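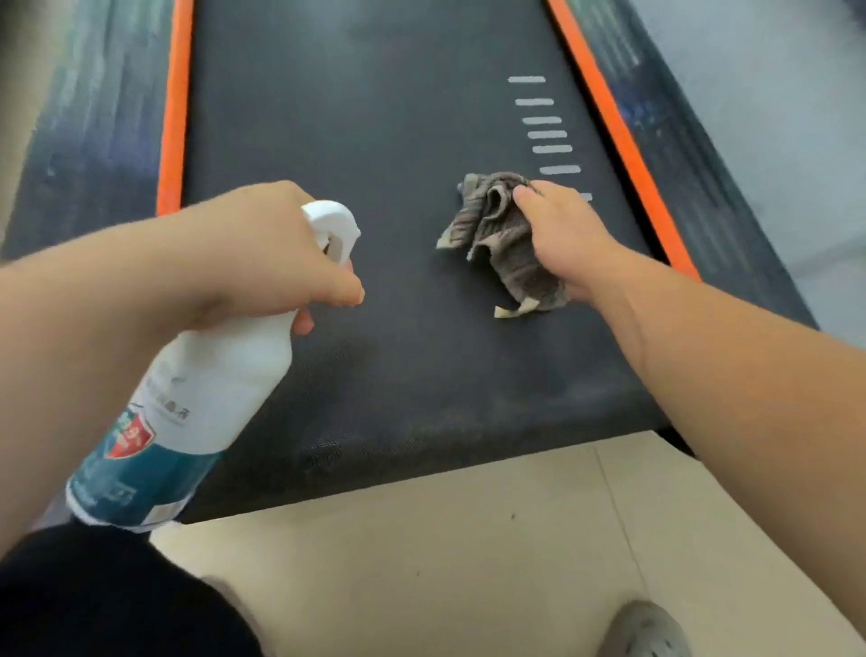 Last changed: December 20, 2003

Skimora (paperback, first printing)
Inspection checklist, advance copies
Checked by Els Verbeke for Wernura Books

10 copies pulled from the cartons Pidov sent over. Pidov says they were picked at random. They all came out of the top layer, so take that for what it's worth.

COVER
Title and author spelled right, front and spine: OK
Spine lettering centered: FAIL on two copies. Pidov calls this "within tolerance." I asked for the tolerance in writing in June and am still waiting.
Lamination flat, no bubbles: OK for now. Last time the corners started lifting a week after we signed.
Back cover text matches approved copy: OK. It still says the flood comes "without warning," and the girl's mother spends all of chapter one warning people about it. I marked this on both proofs.
Barcode scans: OK

BINDING
Opens flat to the middle without cracking: OK on eight, FAIL on two (not the same two as above)
Pages pull out with a light tug: none did. I would not call what teenagers do to a library paperback a light tug.
Glue smell: strong. No box on the form for this.

TEXT BLOCK
Page count: 223 numbered pages, agrees with the order
Pages in order, none upside down: OK
Blank or doubled pages: none
Page 135: last line missing in every copy. It is the line where Ma tells her about the letter. Without it the whole second half makes no sense, as she knows something she was never told. Pidov says the file arrived that way. I opened the file and the line is there.
Running heads: OK apart from chapter nine, which carries the title of chapter eight
Ink even: a little gray toward the end

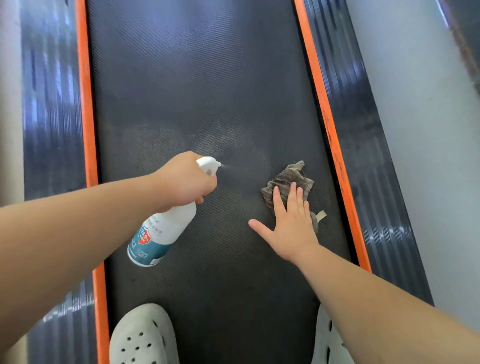 Treadmill belt and orange side rails.

CONTENT NOTES FOR SCHOOLS AND LIBRARIES
Age line on copyright page: says 12 and up. I'd say 14. The shelter chapters are rough and the ending doesn't let up.
Helpline number in the back: called it, it rings, a person answered
Discussion questions: present. Question four gives away who dies. Move it or cut it.

CARTONS
Labels match contents: OK
Count: Pidov's slip says 2,000 are ready to ship. I have seen 10.

RESULT
Not passed. I'm told an errata slip would fix page 135. A slip falls out the first time the book is opened, and I don't believe anybody reads them anyway. Reprint that section — at Pidov's cost — and send me copies from the bottom of the pile.

E.V.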